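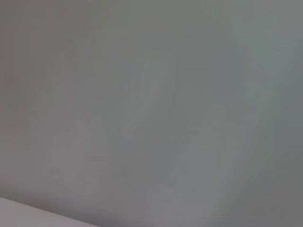 Section 22 of the Triltcombe Handling Standard was read aloud at the start of every review, and on October 23, 2023, the reading fell to Otis Szabo. He stood to do it, as the rules of the house required.

"No arm shall close upon an object which it has not first identified," he read. "Where identification is not possible, the arm shall stop, hold its position, and request a person. The person shall attend."

Wanda Pruitt, presiding, thanked him and asked that the matter be stated.

The matter was a stop. A wrist unit on the second line at Pettigrew had halted during the night shift and had remained halted for 33 minutes. The operator on duty, Jalen Hutchins, had been called by the unit and had attended. He had not released it. The production office had since asked, in writing, why he had not.

"You were aware of the release procedure," said Pruitt.

"Yes, ma'am."

"Please describe it for the record."

"The operator looks at the wrist view. If the operator can say what the arm is near, he enters the name of the thing and presses release. If he can't, he walks down and looks for himself."

"And you looked at the wrist view."

"I did. It was gray. There was something pale in the bottom corner, with a straight edge to it. I couldn't say what either one was."

Darnell Esposito, who appeared for the production office, asked leave to put a question. It was granted. He observed that the line carried only one class of goods that night, namely Noltuneo housings, and that an experienced operator might reasonably have entered that name.

"I might have been right, too," said Hutchins. "But the form doesn't ask what's on the line. It asks what I see."

Esposito turned a page. He noted that the arm had been stationary, that the stop had affected 846 units of planned output, and that under the site's own guidance a walk to the second line should take up to 3 minutes.

"The gate was locked," said Hutchins. "The key is held at the Brirnon desk after the evening change. I signed for it and waited for the second signature. It's in the log."

Pruitt asked Szabo to find the entry. He found it, and passed the book along the table. Both signatures were present, and the times beside them were a long way apart.

"Who gave the second signature?" she asked.

"Birdie Hutchins," said Szabo.

"A relation?"

"My aunt," said Jalen Hutchins. "She made me wait while she read the whole sheet. She does that with everybody."

There was some movement among the papers on Esposito's side. He withdrew his first question and asked that it be replaced with another, concerning the custody of gate keys. Pruitt allowed it.

The finding was written before lunch. It recorded that the operator had complied with Section 22 in full, and that the delay arose from the gate – a matter on which the Standard was silent. A draft clause would be circulated in January.

Hutchins was asked whether he wished to add anything.

"Only that the form has a very small box," he said. "I wrote 'gray' and there was hardly room for the rest."

Szabo wrote that down as well, and Pruitt called the next matter.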